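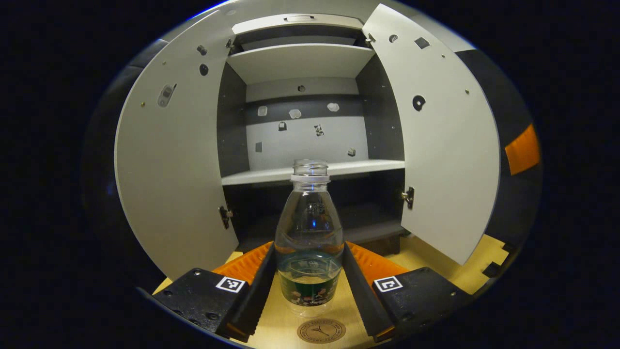
okstead_mel
How long do you guys keep reusing a bottle like this one? Cap's long gone, mine lives on the table. Still a bit of water in the bottom. I just top it up – been doing it 4 days.

Gökçe
4 days with no cap, no way. Dust gets in. Dump it and recycle.

justham14
Its water. Rinse it, refill it, move on. I've had one going nearly two weeks.

Gökçe
two weeks?? the threads on the neck get gross, thats where your mouth goes. can't scrub in there

Kadir Akyol
Bottle brush and dish soap. Or a spoon of rice, some warm water, shake hard with your palm over the top. Not hot tho, thin plastic warps.

okstead_mel
Rice, ok will try. Do I have to peel the label first? Green one, low down, kinda like the little pictures

Kadir Akyol
Leave it on for washing. Check what your town wants before recycling, ours doesnt care.

justham14
or cut the top off and root a pothos in it. did that last December, still going

Gökçe
fine, plants yes. drinking no

okstead_mel
Ok rice tonight, plant after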